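Tested on Brallow 20 and 94. The older Brallow 13 uses a different label syntax and is not covered.

# Setting up bin codes for small parts in Brallow

A bin code identifies one storage location. A part record points to a bin code, and a bin code never points back to a part. If you keep that direction fixed, you can move parts without editing labels.

## 1. Define the code format

Open `Settings > Locations > Format` and enter:

 SITE-UNIT-ROWCOL

- `SITE` is up to six letters. Our two sites are TIRNAU and BUTA.
- `UNIT` is a number with no leading zeros.
- `ROWCOL` is one letter and one digit. Rows run A, B, C from the top. Columns run 1, 2, 3 from the left.

A full code looks like `TIRNAU-934-B2`. Save the format before you create any units. Changing it later does not rewrite existing codes -- you have to export, edit and import them again.

## 2. Create the units

Go to `Locations > New unit`. Enter the site, the unit number, the row count and the column count. Brallow generates the codes when you press Save. Check the preview list against the cabinet before you confirm.

If a cabinet has drawers of mixed width, enter the largest column count and mark the missing positions as `void`. Void positions keep their code but do not accept stock.

## 3. Import the parts

Prepare a CSV file with these columns, in this order:

 part_no,description,bin,qty,min_qty

Save it as UTF-8 without a byte order mark. Files exported from the Guillot ordering tool use semicolons, so set the delimiter to `;` in the import dialog.

Run the import with `Dry run` checked. Typical errors:

- `E-BIN`: the code does not exist. Usually a swapped row and column.
- `E-DUP`: the part number appears twice.
- `E-QTY`: the quantity field contains a unit, such as "20 pcs".

Correct the file and repeat until the log is empty, then clear the box and import.

## 4. Print and apply labels

Select the unit and choose `Print > Bin labels`. Set scaling to 100 percent. Put the unit label on the outer frame and the bin labels on the drawer fronts. Clear drawers can take a narrow label along the lower edge, so the contents stay visible.

## 5. Check one location

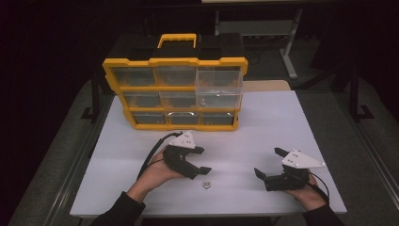 Brallow treats a location as unchecked until one pick has been booked against it. Choose `Stock > Pick`, enter the full code and a quantity of 1. For a three-by-three unit like the yellow-and-black organizer, the top right drawer, pulled forward with a small metal part in it, has the suffix `A3`; if the screen offers `C1` instead, rows and columns were swapped in step 1. Cancel the pick, correct the format and generate the unit again.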